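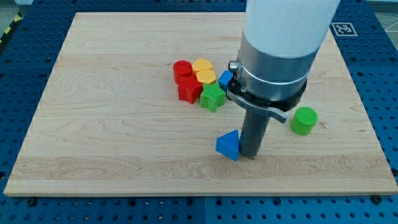

Teaching and Demonstration

bemness_lab
Our group is preparing 200 demonstrations of block pushing for the Fustar project. The blocks are colored prisms and cylinders on a wooden board, and the operator drives the arm remotely with a hand controller. Members are asked to advise whether hand guiding would be preferable.

Fonseca
Hand guiding is recommended for short contact tasks. The operator feels when the rod meets a block – a controller gives no such warning. Our staff needed far less practice with it.

bristia_ops
I must disagree with the previous reply. During hand guiding, the operator's arms enter the camera view and block the workpieces. We discarded 7 sessions for that reason and now work by remote control only.

Fonseca
That depends on where the cameras are mounted. Ours face the operator from the far side of the table.

bemness_lab
Our view must include the marker at the corner of the table, so the cameras cannot be moved. Would 200 demonstrations be sufficient by remote control?

bristia_ops
We required 500 for a comparable task. Please vary the starting layout as well – a tight cluster and a block standing alone call for different approach paths.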